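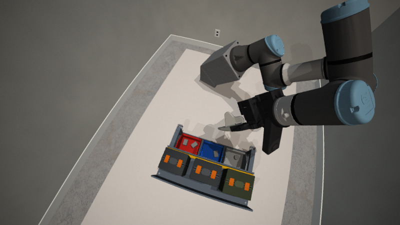

A view of the simulated workcell used in the student sorting project, with the robot arm, the parts bins and the storage cases.

Student Robotics Class Moves Sorting Project Into Final Round

The automation class at Dağdelen Technical College has advanced to the final round of the Briltitton Student Challenge, an intercollegiate competition in which teams program a robot arm to sort and handle small parts in simulation. The college announced the result in November.

The class entered under the project name Rikoron. Its entry placed second among the teams in the qualifying round with a score of 641 points, behind the team from Merkusska Polytechnic. Both teams will take part in the final, which will be hosted by Merkusska next spring.

Teams in the challenge work entirely with a computer model of a workcell. The model contains a platform, a robot arm with a parallel gripper, and a tray assembly that holds three open bins in red, blue and light grey, with three closed cases in front of them. Each entry must direct the arm to pick up parts and deliver them to the correct bin without striking the tray or the cases. Points are awarded for correct placement and deducted for contact and for dropped parts.

According to the department, the class completed 278 scored trials before submitting its qualifying entry. Much of the work during the term concerned the approach path of the gripper. Early versions of the program brought the arm in too low over the cases, and the class rewrote that portion of the code before the entry deadline. A second group of students was responsible for the grasping of irregular parts, which do not sit squarely between the jaws and may turn when lifted.

The course is open to second-year students in the mechanical and electrical programs. Almost 133 students have taken it in its present form. Participants meet in the department's computer laboratory and are graded on written reports as well as on the performance of their programs. Participation in the challenge is optional and does not affect the course grade.

For the final, teams will receive a revised set of parts and a shorter time limit. The positions of the bins will also be changed, and teams will be told of the new arrangement on the morning of the event. The class has begun testing its program with the bins in different orders and expects to continue this work through the winter term.

The department will hold an open session for prospective students before the end of the term, at which members of the class will run the qualifying program and answer questions about the course. The session will begin at 4 p.m. in the computer laboratory. Registration is not required.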